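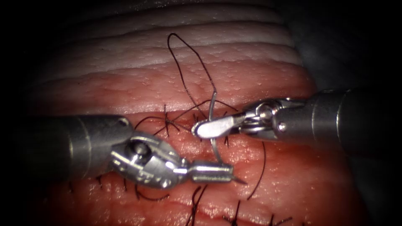
ok so the right-hand needle driver on our suturing rig has been driving me nuts since Wednesday. The wrist lagged a hair every time I rolled it. You only feel it when you're passing a curved needle, and then you REALLY feel it.

**2/** Pulled the log: 376 uses on that instrument. The left one is at 177, so guess which one gets grabbed for everything (it's me, I'm the one grabbing it).

**3/** Aslak Brekke at Serngate talked me through cable tension over the phone. Took both instruments off, cleaned the wrists, re-tensioned the right, re-homed both arms. Two hours, one cold coffee!
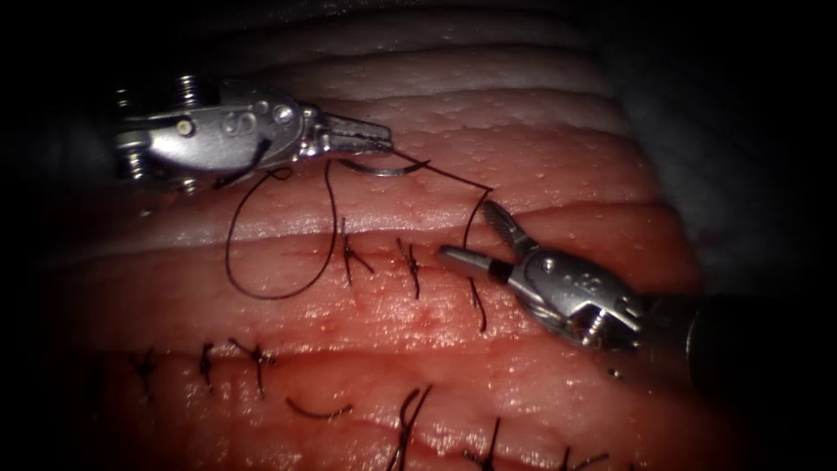

**4/** Do you have to re-home both arms if you only touched one?

I do both every time. They share a zero on our setup, and it adds maybe a minute.

**5/** Roll feels crisp again. New spare is on order from Ragnarsson, should land in August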